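Buying the wagon, part two

17 Jan 2019

I said in August that I would keep the old sedan until it quit. It quit on the hill outside Bemstead, so I have been car shopping.

The first one I looked at was a wagon on the lot at Stiltine Motors. Clean body, 68 thousand miles, new tires. The heater only blew on the two highest settings and the salesman wanted me to sign that afternoon. I went home.

The one I bought came from a private seller, Iulian Pană, out on Ichikawa Road. Same model, a year older, cloth seats, no sunroof. He had kept every oil change receipt in order of date. I drove it on the highway and then over the railroad tracks twice. There was a rattle in back that turned out to be the jack, loose in its well.

I paid Masaru Noguchi to look it over before I handed over any money. He found a weak battery and rear brake pads that will need doing by summer. Iulian took the price of a battery off and we left it at that.

Paperwork

Get the title, the bill of sale and the lien release together before you go to the county office. I went without the release and had to come back. The line was 12 people long both times.

I did the forms at home, outside at the patio table.
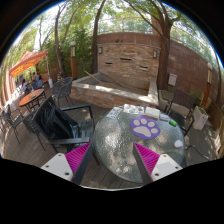
Still to do

Battery first, then the brakes. The spare key doesn't work the tailgate — the front doors are fine — so I need to ask Masaru if it can be recut. The old sedan goes to the scrap yard once they call me back with a price.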